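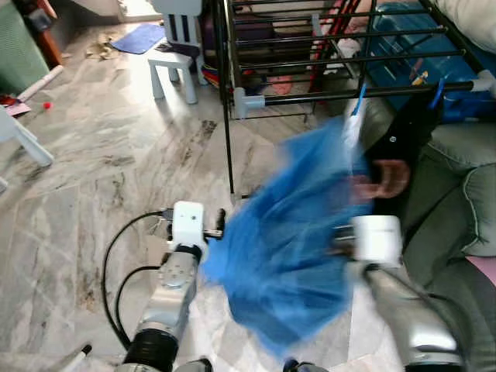
Kilell is a two-arm home kit from Plistov, and this repository holds the recordings, notes and scripts we put together while reviewing it for people who are thinking of buying or renting one. We wanted to see how it gets along with the soft, floppy, crinkly things that fill an ordinary home, and so a good deal of our material is like the blue plastic bag above, swinging between the two grippers while a person on the sofa side keeps a hand on the upper part of it. Thin plastic like that smears badly when it moves (you'll see plenty of it in the head camera files), and if your software depends on crisp edges you should look through a handful of bag episodes before you plan anything bigger.

# Kilell Home Handling Review Set

Last revised: 08/03/2021

## What you get

There are 602 episodes in the main folder and 2,465 short clips cut from them, each clip covering a single try at a single thing: a grab, a pull, a handover, a letting go. We kept the failed tries in. A buyer learns a lot from watching a gripper close on nothing, and so, we hope, does anybody training a model on this.

- `episodes/` – full recordings from the head camera, with arm positions
- `clips/` – the short cuts, named by episode and order
- `notes/` – plain text remarks written by the operator the same day
- `scripts/` – loading, trimming and a small viewer

The viewer is nothing fancy, but it plays a clip next to the joint readings and lets you step through slowly, and we ended up using it far more than we expected to.

## The kit as we had it

We rented Kilell through Nadetti, who deliver it, set it up and leave you with a printed guide. Setup took us two visits. On the first one the right arm wouldn't hold its zero position, and Nadetti came back with a replacement cable and a great deal of patience. After that it behaved itself nicely.

A few things we'd pass along to anyone renting:

- Give the arms more floor than the guide suggests, and look at where the cables fall before every session.
- Run the warm-up routine even when you're in a hurry. We skipped it for a while and the left gripper was noticeably clumsier in those episodes (they're tagged `cold_start`, so you can leave them out).
- Update the control software before you start collecting. We updated halfway through, and the timestamps changed format. The loader takes care of both, but it was an annoying afternoon.

## How the tasks were run

An operator guided the arms from a seat with the Rawat hand controllers, which are sold separately and which we liked very much once we had the straps adjusted. Some tasks needed a second pair of hands to hold, steady or pass an object, and those episodes carry the tag `assisted`. Please don't count them as solo work by the machine when you report results – it would make Kilell look more capable than we found it.

We did no tidying for the recordings beyond making sure there was room to move. Furniture, toys and odds and ends are part of living somewhere, and we thought a spotless studio would tell you very little about how the kit might do at your place.

## What we thought of it

On boxes, cups and folded towels we were really pleased. The arms are quieter than the pair we had last year, and handovers from one side to the other felt smooth after nearly two weeks of practice. Bags are another matter! Getting a fingertip into the opening takes a steady hand on the controllers, and when a bag starts swinging it's usually quicker to stop, let it hang and begin again.

The rental price includes support by phone, and Nadetti answered every time we called. We'd rent from them again, though we would ask for a spare set of finger pads up front.

## Known gaps

- Depth readings on shiny or see-through plastic are patchy.
- Clip boundaries were marked by hand, and a few start a little late.
- The notes for the earliest episodes are thin. We got better at writing things down.
- Sound was removed from everything.

## Using the data

You're welcome to use the set for research, teaching or your own buying decisions. If you publish something with it, please name the release you used, as we plan another one in September with more bag and laundry episodes. Trouble with a file? Open an issue with the episode number and the script you were running, and we'll take a look.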